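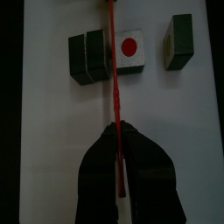
Cuatro bloques en fila sobre la superficie blanca y, por delante de ellos, la varilla roja.

Trabajar con piezas pequeñas sobre fondo blanco

Publicado el 2 de septiembre de 2018

En la entrada anterior de este cuaderno se expuso el criterio seguido para la renovación de la mesa de composición. Corresponde ahora dar cuenta de su uso durante el verano, de los materiales que han permanecido en ella y de los que han sido retirados. Se agradecen las consultas recibidas por correo; varias de ellas quedan contestadas en los apartados siguientes.

Conviene recordar a los nuevos lectores que la actividad descrita en estas páginas consiste en disponer piezas sencillas - bloques, varillas, cordones, fichas - sobre un plano claro, con el fin de estudiar alineaciones, intervalos y cruces. Se trata de una afición privada, iniciada en mayo y mantenida desde entonces con la regularidad que permiten las obligaciones profesionales de quien suscribe.

Sobre la superficie

Se ha optado de manera definitiva por el blanco. El tablero gris que se empleó en las primeras semanas disimulaba las marcas, pero restaba nitidez a los bordes de los bloques y obligaba a forzar la vista al comprobar una alineación. Los márgenes oscuros a ambos lados han resultado igualmente satisfactorios: delimitan el área de trabajo sin necesidad de trazar líneas sobre ella y ofrecen dos referencias verticales permanentes.

En materia de limpieza, se recomienda un paño seco de algodón. Los productos líquidos dejaron en el tablero anterior una película que no pudo eliminarse del todo, y no se han vuelto a utilizar.

Sobre los bloques

El conjunto procede de un lote adquirido a Susmont, compuesto por 153 piezas de distintos formatos. La mayor parte permanece guardada. Las composiciones más provechosas han sido las de pocos elementos, y la fila horizontal de cuatro bloques rectangulares se ha convertido en el punto de partida habitual de cada sesión.

La fila parece un ejercicio elemental. Su dificultad aparece al regular los intervalos, pues el ojo admite pequeñas desviaciones en la altura de una pieza, pero advierte de inmediato un hueco desigual. El procedimiento adoptado consiste en colocar primero las dos piezas exteriores, situar a continuación las interiores y corregir únicamente estas últimas. Cuando se mueven también las exteriores, la fila entera tiende a desplazarse hacia uno de los lados y se pierde la relación con los márgenes.

Setareh Ghorbani, con quien se mantiene correspondencia sobre estas cuestiones, sostiene que una fila ligeramente irregular resulta más agradable que una exacta. Se deja constancia de su opinión, que no se comparte plenamente. La señora Ghorbani trabaja además con piezas de mayor tamaño, en las que la desviación se percibe de otro modo.

Sobre las varillas

El elemento rojo, fino y vertical, ha sido la incorporación más relevante de la temporada. Introduce una dirección contraria a la de la fila y obliga a decidir por dónde ha de pasar: entre dos bloques, por delante de ellos o a cierta distancia. Las tres posibilidades se han ensayado con resultados muy diversos. El paso por delante es el que más interés conserva al cabo de varios días, si bien exige una vertical muy cuidada. Una inclinación mínima, apenas visible cuando la varilla está sola, se hace evidente al cruzar la horizontal de los bloques.

Varios lectores han preguntado si es preferible una varilla perfectamente lisa. A juicio de este cuaderno, no necesariamente. Las que presentan tramos abultados o de aspecto retorcido atraen la mirada hacia la parte irregular y permiten situar el peso de la composición por encima o por debajo de la fila. Las lisas son más adecuadas para los ejercicios de medida. Se han conservado ambas clases en recipientes separados, pues mezcladas se enganchan unas con otras y se deforman.

Se probaron también los cordones encerados de Dedico, que fueron descartados. Su color era correcto, pero no mantenían la recta sin fijación en los extremos, y este cuaderno evita por principio los adhesivos.

Sobre la luz

Una iluminación moderada ha dado mejores resultados que la lámpara directa. Con luz intensa, el blanco del tablero domina el conjunto y las piezas quedan reducidas a siluetas. Con luz baja, la superficie adquiere un tono grisáceo, más descansado, y admite leves diferencias de claridad de una esquina a otra. La lámpara Avram se reserva en adelante para la revisión final y para la búsqueda de piezas caídas al suelo, tarea más frecuente de lo que sería deseable.

Sobre el almacenamiento

Los bloques se guardan en 2 cajas con tapa de la serie Makurico, una para los rectangulares y otra para los restantes formatos. La clasificación por colores, seguida hasta el comienzo del verano, fue abandonada por poco práctica: al preparar una fila se busca primero la forma y solo después el tono. Las cajas caben en la balda inferior de la estantería, junto a los cuadernos de notas.

En esos cuadernos figuran ya 579 anotaciones, en su mayoría esquemas a lápiz con la posición de las piezas y alguna observación breve. Se ha solicitado en varias ocasiones su publicación íntegra. No está prevista por el momento, dado que buena parte de los esquemas solo resulta legible para su autor. Se valorará la transcripción de los correspondientes a las filas de cuatro bloques, que son los más completos.

La próxima entrada se dedicará a los cruces en diagonal. Quienes deseen remitir observaciones o propuestas de composición pueden hacerlo por los medios habituales, indicando las medidas de las piezas empleadas y el color del fondo.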